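Random rooms, same table: what I learned about background changes in simulation

7/15/21

In my last post I promised to write down the results of the background test, and then I did not do it, because the numbers made no sense to me for several weeks. Now they make sense, at least to me, so I will try.

For readers who are new: I work on a small project called Gravulel, where we train a grasping policy only in simulation and check later how much of it survives on the real arm. My part is the visual side. I decide what the policy sees while it learns. The rest of the team (Femke Vermeulen and Onyekachi Akinola) takes care of control and of the physics, and they are patient with my questions about friction.

The usual advice is that you should change everything you can change. Table texture, light, position of the camera, color of the objects, and the room behind. I believed this and I still mostly believe it. But when you change everything at once you do not know which change has helped you, and every change costs rendering time. So in November I began to separate them. I kept the block shapes the same and the arm the same, and I made four training sets: plain gray room, random flat colors, random noise images, and full rooms with furniture and windows. All four sets got the same number of demonstrations, 2,835, produced by the same scripted planner with the same seeds.

I expected the noise images to win. They are cheap and they are ugly, and in the papers I was reading at that time, ugly was good. The full rooms were the most expensive for me. One needs rooms, the rooms must be placed so that the table stands in a sensible position, and the light must come from somewhere. Many of them are apartments that look like a real estate advertisement. The arm works at a stone-patterned table, and behind it there is a bed with pillows, an armchair, and a panel of leaves and pink flowers on the wall. 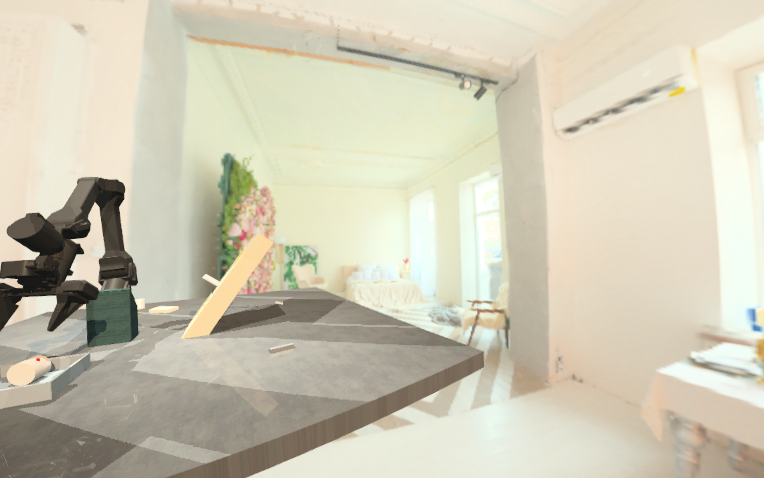

Debora Ferraro wrote to me after I showed the first results that a bedroom teaches the policy nothing about blocks, and that I should spend the rendering hours on contact instead. She would rather have ten thousand gray rooms with good friction than one pretty apartment with bad friction. I answered her that this is a fair point if the failures come from contact, and so I went to look where the failures come from.

I ran 200 trials on the real arm for each training set, with the lamp and the window shade left as they were that morning. The gray room policy succeeded 47 times. The full room policy succeeded 112 times. Flat colors and noise were in between, and noise was closer to flat colors than I would like to admit after all my talking.

Then I watched the videos of the gray room failures, one after the other, with a lot of tea. In most of them the fingers never touch the block. The arm goes down beside it, closes, and lifts air with great confidence. So the problem in this set is before the contact. With the full rooms the picture is different: the arm arrives at the block, and now it fails because of a slip or because it pushes the block away. Debora was right about the second half of the problem and I was right about the first half, and we have agreed to stop discussing it at lunch.

One thing I did not understand for a long time. Why are the rooms better than noise, if noise is more varied? My guess today is the straight edges. A room has a window frame, the border of a bed, stripes on a floor, and these lines pass near the outline of the table and the objects. The policy must learn which edges belong to something it can grasp. Noise has edges too, but they are all of one kind and the network learns quickly to ignore them. I tested this in a poor way, by blurring the rooms heavily and training again, and the advantage over noise became very small. I say a poor way because blur also changes the light, so please do not cite me.

The next step is to keep the rooms and use fewer of them. I suspect that most of my apartments are repeating each other. Rasha Sabbagh has offered me her script for choosing a varied subset from a large collection, and it is now running on the old machine under my desk, which makes a noise like a hair dryer.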